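Stilter two-finger hand gripper: seven weeks in, and one bad Tuesday
Reviewed by Roswitha Thiele

I meant to write this review in February, when I had owned the Stilter for a fortnight and thought it was the best thing I had ever bought for the hobby. I'm glad now that I waited, though I wish the reason had been a happier one. Pour yourself something, because I do tend to go on.

If you haven't come across it, the Stilter is a hand-held gripper with two fingers. You squeeze the trigger, the fingers close, and a little encoder inside writes down how wide they are open at every moment. I use mine to record household chores, mostly laundry and bed making, so that my small home arm has something to learn from. It cost me 400 with the spare pads included. I looked hard at the Nolte before I ordered, and a friend swore by the old Drestetti, but the Stilter was lighter and my wrists are not what they were.

Let me start with the good, because there is plenty of it (I still reach for this thing most evenings!). The linkage moves beautifully. There is an outer arm and an inner link on each side, and when everything is tight the pads come together so smoothly that you forget about the mechanism and just think about the cloth. The pads themselves have a lovely bite. They pick up a single layer of a thin pillowcase, which my kitchen tongs never managed in all the silly experiments I did beforehand. The trigger is kind to arthritic fingers, and the cable comes off without a fight.

Now for the Tuesday. I was halfway through an evening of picking up and folding clothes on the bed, and I noticed that the left finger was arriving a hair later than the right. I put it down to tired hands. A few grasps later there was a click I could feel in my palm, the left pad swung outward on its own, and the trigger went slack. I squeezed again, which was foolish, and the arm snapped back and caught the side of my thumb hard enough to draw blood. It was a small nip, but it has an edge on it, that arm, and I would not like to think of a child's finger in there.

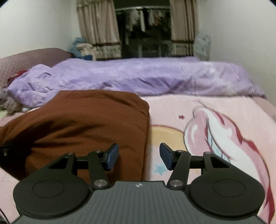 The Stilter over the bed, fingers open. The two big silver screws hold the lower ends of the inner links.

Once I had a bandage on and a lamp over the table, the cause was easy enough to find. The left inner link pivots on a large screw down at the shoulder of the housing, and mine had backed out until the link could ride up over the last of the thread. The right one was on its way too. Neither had any threadlocker on it that I could see, and every open and close turns those joints a tiny bit. The manual tells you to wipe the pads and charge the battery. It doesn't mention the screws at all.

The part that bothered me more, once my thumb stopped throbbing, was the recordings. The encoder reads the trigger side, so it went on cheerfully reporting a closed gripper while the left finger was hanging wherever it pleased. I had to throw out 5 sessions, and I only know they were bad from watching the video back and seeing the pads meet off to one side. Had I fed those to the arm, it would have learned to pinch at air! A slipping joint should raise some kind of warning, even a rude little beep.

I wrote to Drurnero, who sell the Stilter here, and I want to be fair to them, as the reply came in 2 days and was courteous. They sent new screws and a sachet of medium threadlocker, free of charge. They did not quite admit to a fault. "Periodic inspection is recommended" was the phrase, and I wrote back to ask where it was recommended, and I am still waiting on that one.

Since the repair it has behaved perfectly. I put a dot of white paint pen across each screw head and onto the link when I fitted the new ones, and I look at the dots before I start. If the lines don't meet up, I stop and get the screwdriver. I also keep my free hand well back from the arms now, and the grandchildren are not allowed to play crab with it anymore, which was a sad conversation.

Would I buy it again? I would, but I'd do the screws before the first use and not wait for the click. If you have one already, please go and check yours tonight, and if one finger ever lags behind the other, put it down.

7 out of 10. It would have been a 9 with a drop of glue from the factory.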